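Home | Diary | Campaigns | Archive | Contact

9 September 2019
By the author

The petition for the Bendholm Water Bill closed at midnight with 863 signatures, which sounds splendid until you learn that the council's threshold for a debate is a thousand. We set out in June to get the river a law of its own. So far we have got it a folder.

I went through the draft again over breakfast. It asks for three things: that the council publish what goes into the river, that it stop mowing the banks down to the bone every summer, and that any new building within 300 yards of the water be looked at by somebody who knows what a water vole is. The first draft said "a qualified ecologist." The town lawyer wanted "qualified" defined, and then wanted "ecologist" defined, and by lunchtime we were nearly down to defining "river."
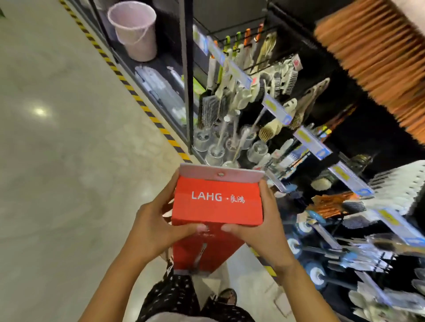 The lawyer's other worry is the word "ensure." Councils don't like to ensure. They will seek to, they will have regard to, and on a good day they will endeavor. I have agreed to one "endeavor" in clause four in return for keeping "must" in clause two, and I went home feeling like a statesman until I read clause two again and saw that what they must do is "consider."

Hindano has had a law like ours for a while now, or so I keep telling people. I finally read it this afternoon. It runs to 49 pages and most of them are about parking at the boat ramp. There is one very good paragraph on reed beds, though, and I have stolen it whole.

Phoned the Edet people about sharing a stall at the fall fair. They want the half nearest the coffee. I said we could talk about it, meaning no. They have a banner with an otter on it and we have a folding table, so I suspect they will get the coffee end in any case.

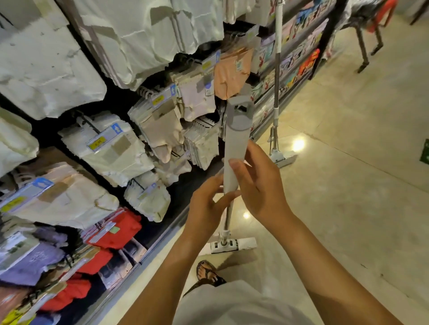 The evening meeting

Eleven chairs out and 11 people in them, a coincidence that pleased me more than it should have. We spent the first half hour on whether to start a new petition or ask for an extension on the old one. An extension needs a form. The form has to be requested in writing from an office that is open on the mornings when everyone works.

Then on to the mowing. The parks department has written to say that the banks are cut short "for reasons of tidiness and visibility." I asked what it was they wanted to see. There was a strip at the Rosell end they missed this year, behind the pumping station, and it was full of meadowsweet and bees all through the warm weather – the best stretch of bank in town, and it came about by somebody forgetting. I would like clause three to say simply "forget more," but I don't think the lawyer would wear it. 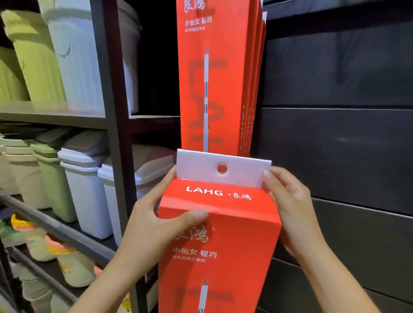 A member from the Rosell end replied that forgetting was all very well, but the path there had been shoulder high in nettles and the school run had gone through it in shorts. Could the clause allow one mown strip along the path and leave the rest alone? It could, and it now does. I was a bit put out that it took one sentence, when I had spent most of a page on the same subject and left out the children.

We voted for a new petition, paper this time as well as online, with the mowing at the top and the building clause second. I am to rewrite the opening so that it doesn't begin with "Whereas." I like "Whereas." I have until the next meeting to think of something else, and the form for the extension is going in too, just in case the office turns out to have a door.

Home late. Rain on the way back, and the river up over the lower step by the bridge, brown as gravy. Must ask who reads the gauge.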